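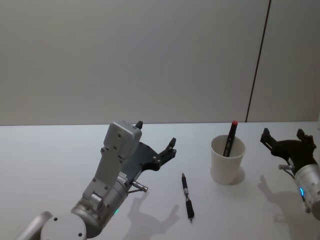

Writing things on a white table, Cifuentes open day.

Cifuentes opens its pencil works in Purnovville to the public once a year, in September. I took the early train from Brerkent and walked from the station, mostly uphill along the river road. The gate opened at 11 and there was already a queue along the fence. Entry is free but you need a ticket from the library in town, which I only knew from a poster on the platform.

The tour starts in the timber store. The wood arrives as short slats and is stacked with gaps for the air to get through. It smells strongly of cedar in there, even though our guide, Arash Ranjbar, told us that a good part of the stock is now lime. He has worked at the factory since leaving school and started in the paint room. He spoke quietly and the people at the back missed a lot of it.

Next door the slats are grooved, glued and pressed together in pairs with the leads between them. The leads are graphite and clay, fired in a kiln we were not allowed near. More clay makes a harder pencil. One woman asked why her pencils always break inside the wood, and he said they had probably been dropped.

The shaping machine is the loudest thing in the building and ear defenders are handed out at the door. Sandwiches of wood go in at one end and bare six-sided pencils come out at the other. After that they are painted, with several thin coats and a long wait on the belt. The paint that week was dark green, for the Sirkus range, the one most people will know from school.

There is a small museum upstairs with old order books and a wall of tins. One ledger lies open at an order for 2,675 boxes from a shipping office. I would have liked longer with the ledgers, but the groups are kept moving.

The canteen was open for tea and a decent cheese roll. The shop sells seconds in bundles tied with string, and I paid 3 pounds for a mixed one. Two have the stamp on crooked. They write perfectly well.

Allow two hours, more if you want the museum. The stairs are steep and there is no lift to the upper floor. Parking is in the field behind the church, and the last train back to Brerkent leaves before six.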